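Section 7. Work Table and Peg Block: Simulated Cell

7.1 Purpose

This section covers placing and checking the peg block in the simulated version of the Priketti table cell. Complete it before any program is run against the model, and repeat it whenever the table, the block or the arm base has been moved in the scene file. The physical cell is covered in Section 8.

The procedure assumes that the Tostorside scene package is installed and that the arm model loads without errors. If the arm does not load, return to Section 4.

7.2 Before you start

Close any other program that has the scene file open. The editor does not lock the file, and the last copy saved will overwrite the others.

Save a copy of the current scene under a new name. Include your initials in the name.

Confirm that the simulation is stopped. A paused simulation still holds contact forces, and a block moved during a pause may jump when the run resumes.

CAUTION: Offsets taken from the simulated cell must not be copied to the physical controller. Use the transfer procedure in Section 9.

7.3 Setting the table

1. Open the scene file and select the table in the object tree.

2. Check that the table is set to Fixed. If it is set to Dynamic, the arm can push it across the floor during a hard contact, and every taught point on the block will be wrong from then on.

3. Set the table height to 933 mm, measured from the floor plane to the top surface. Enter the value in the height field. Do not drag the table by its handle.

4. Check that the feet meet the floor plane. Feet that pass through the floor will not raise an error, but the height will be false.

5. Lock the table.

Note: The wood and tile textures have no effect on contact. Friction is set in the material table and must be changed there.

7.4 Placing the peg block

1. Load the peg block from the parts folder. It appears at the world origin, inside the floor, and has to be moved before the simulation is started.

2. Enter the block position from the cell sheet. The reference point is the center of the underside of the base.

3. Enter the rotation about the vertical axis. Leave the other two rotations at zero.

4. Set the gap between the block and the table to 2 mm. The block will drop when the simulation starts and settle on the surface.

5. Start the simulation and let it run for 30 seconds with the arm in its parked position.

6. Read the block position again. If it has changed in any direction except downward, stop the run and go to 7.6.

7. Stop the simulation, enter the settled height as the new start height, and save.

CAUTION: Do not set the gap to zero. Overlapping surfaces are pushed apart on the first step, and the block may be thrown from the table.

7.5 Visual check

Set the view to the fixed cell camera and compare it with the reference view below. The pegs form a four-by-four grid and stand upright on a low, square base. The base is turned relative to the view, so one corner points toward the lower right.
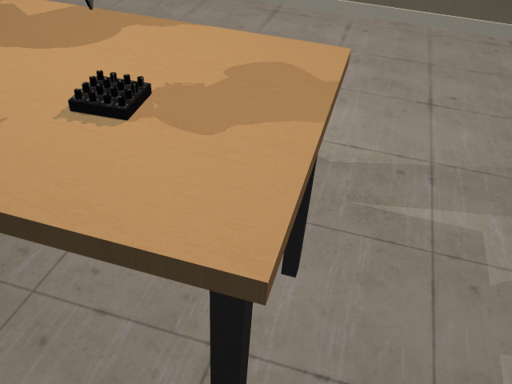 Shona Faulkner has asked for the shadow setting to be left on during this check, on the grounds that a block floating slightly above the table is very hard to catch without it. She also reports that the Lim viewer resets the setting each time a scene is reloaded — the box has to be ticked again after every restart. Both points have been adopted. If the setting is off, turn it on before going further.

Shadow edges may look jagged at the default quality level. Leave the quality level as it is, since a higher one slows the run and does not change the result of the check.

7.6 If the block does not settle

Block slides slowly: friction value missing. Open the material table and confirm that both the block and the table have an entry. An empty field is read as zero.

Block rocks or shakes: contact step too long. Load the default solver profile and repeat 7.4 from step 4.

Block sinks into the table: collision shape not loaded. Delete the block and load it again from the parts folder. Do not copy it from an older scene.

Block tips over: one of the two remaining rotations is not zero. See 7.4, step 3.

Error 1720 on start: the block and the arm share a collision group. Assign the block to the fixtures group and restart the editor. Reloading the scene does not clear this error.

7.7 Record

Enter the settled position, the rotation and the scene file name in the cell log. Scenes intended for use at Genham must also carry the solver profile name — the Genham machines load a different default.

Continue with Section 7.8, Teaching the Approach Point.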